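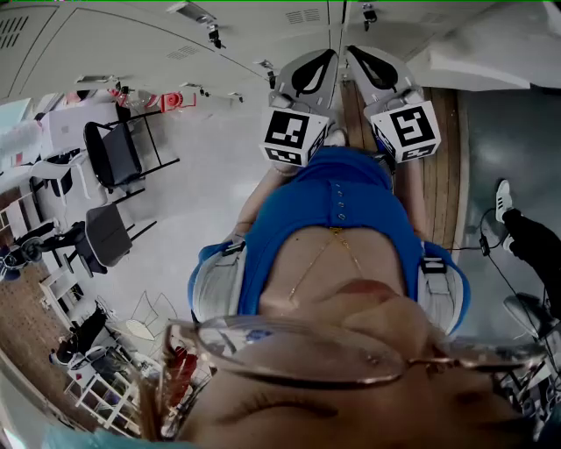

A pair of hand-held grippers with marker cubes, carried by an operator wearing the shoulder harness.

Hand-Held Gripper Stations: Purchasing and Budget FAQ
Brorkent Institute, Office of Equipment Planning
Updated 2023-12-07

14 shares 3 comments

This page answers the questions departments most often send to the Office of Equipment Planning when they intend to buy or expand hand-held gripper stations for manipulation recording. It applies to all requests charged to the Institute's equipment fund, including joint requests with the Nundeo program. Departments that pay entirely from an outside grant should read the sections on space and disposal and may skip the rest.

What does the Institute mean by a "station"?

A station is one complete set of equipment for one operator. It consists of a left and a right gripper, a marker cube for each gripper, a harness in the operator's size range, a head camera, the cables, and a storage case. The computer that receives the recordings is budgeted separately, as one computer may serve more than one station over its lifetime.

Robot arms are outside the scope of this page. Requests for arms go through the capital equipment process, even when the arm will be trained on recordings made with the grippers.

Who may submit a request?

Any department or research group with an active cost center. The request must name a budget holder and an equipment contact, and these should be two different people. Student groups may apply through their host department.

When are requests reviewed?

Requests are reviewed once a year, in January. A complete request includes the form, a current quotation, a floor plan, and the operating budget described below. Incomplete requests are returned with a note of what is missing and may be resubmitted while the review is still open. Requests that arrive after the review has closed are held for the following year unless they replace equipment that has failed.

Which suppliers are approved?

Two suppliers currently hold framework agreements with the Institute. Clilleck supplies complete stations. Mollah supplies grippers, marker cubes and harness parts as separate items and does not supply cameras. Departments are free to combine the two, but the request must then state who will carry out the assembly and the first calibration, and the hours for that work must appear in the budget.

A supplier outside the framework may be used when neither Clilleck nor Mollah offers a suitable product. Please allow extra time for vendor registration and attach a short written comparison.

How many stations should a department request?

The Office recommends beginning with the number of trained operators who will record at the same time. Groups new to this work tend to overestimate that figure. Time is also spent on setting up objects, checking recordings and resting, and a station shared between two operators in alternating sessions is often used more fully than two stations with one operator each.

The form asks for planned recording hours per station per year. A first station will be considered at any level of planned use. For each additional station, the department should be able to show at least 300 recording hours per year on the equipment it already has.

What should the operating budget cover?

Purchase price is the part of the cost that departments estimate best. Operating costs are more often left out. The Office applies a standard allowance of $908 per station per year, which is intended to cover:

Finger pads and other gripper wear parts
Replacement harness straps and buckles
Reprinted or replacement marker cubes
Cables and connectors
Cleaning supplies

The allowance does not cover data storage, operator wages or the objects used in the tasks. If a department expects its costs to differ from the allowance, it may enter its own figure and explain it in one paragraph.

Should we buy spare parts with the first order?

Yes. A spare set for one station is budgeted at $443 and contains a second pair of marker cubes, one full set of finger pads, two harness buckles and one cable. A single set is normally enough for a small group of stations kept in the same room. Spares ordered later are charged to the department's own funds, so it is worth including them at the start.

Are the marker cubes interchangeable?

No. The left and right cubes carry different printed codes, and the recording software uses the code to tell one gripper from the other. When ordering replacements, state the side and quote the code number given in the station's paperwork. A cube with a scratched or faded face should be replaced as a whole - patched faces have led to recordings that could not be used. Departments with more than one station should also confirm with the supplier whether each station needs its own pair of codes.

Is the harness a required purchase?

The Office treats it as required. Requests for grippers without a harness are approved only when the department documents another means of carrying the equipment. Harnesses are adjustable at the shoulder, but one size does not fit every operator, and departments should ask the supplier for a fitting session before the order is placed. Harnesses may be shared if they are cleaned between operators. Where several people will use a station each day, a second harness is a reasonable line in the budget.

What about operators who wear glasses?

Operators who wear glasses may use the standard station. If the head camera mount rests on or near the glasses, ask the supplier for the alternative mount, which both framework suppliers offer at the time of order. Please raise this during the fitting session. Changing the mount after delivery is treated as a modification and may be charged.

What space does a station need?

The operator must be able to stand, turn and extend both arms without reaching furniture or another person. The floor plan should show this clear area, the task table, the storage location and the route of any cable that crosses the floor. Cables in walking areas must be covered or taped down before the station is put into use, and the cost of floor covers may be included in the request.

Existing rooms are usually suitable. The Office does not fund new flooring or painting for gripper stations. Departments should consider the following before choosing a room:

Reflections from glossy floors or uncovered windows, which can affect marker tracking
Lockable cabinets large enough for the cases
Seating for operators between sessions
Ventilation in warm months

A site visit can be arranged before the request is submitted. It takes less than an hour and has often saved departments from buying lighting they did not need.

How long does delivery take?

The framework agreements allow suppliers up to 59 working days from the date of the purchase order. Departments should not schedule paid operators to start before delivery has been confirmed in writing. Training sessions may be booked earlier, using the demonstration station held by this Office.

Can we rent or borrow instead?

Short loans of the demonstration station are available to departments preparing a first request. Rental through Clilleck is possible for projects of limited length and is treated as an operating expense. Compare the full rental cost, including return shipping and damage cover, with the purchase price before deciding. Groups in the Nundeo program have access to shared stations under separate rules and should ask their program office first.

Who owns the equipment?

Equipment bought from the equipment fund belongs to the Institute and is assigned to the department. Each gripper receives its own inventory tag. Place the tag on the body of the gripper, away from the marker cube. Transfers between departments are permitted with a signed form and do not need a new review.

What happens at the end of the equipment's life?

Plan for replacement of the grippers in the fourth year. Worn grippers are returned to the Office, which removes usable parts for the shared spares shelf. Storage media must be erased by the department before return, and the signed erasure record goes in the case with the equipment.

Our request was declined. May we appeal?

A declined request may be revised and submitted again in the next review. There is no separate appeal. The Office will meet with the budget holder on request to go over the written comments.

Where are the forms?

The request form, the floor plan template and the operating budget sheet are available from the Office of Equipment Planning and from department administrators. Use the current versions. Last year's budget sheet does not contain the line for spare sets and cannot be accepted.

Share this page 14 shares
3 comments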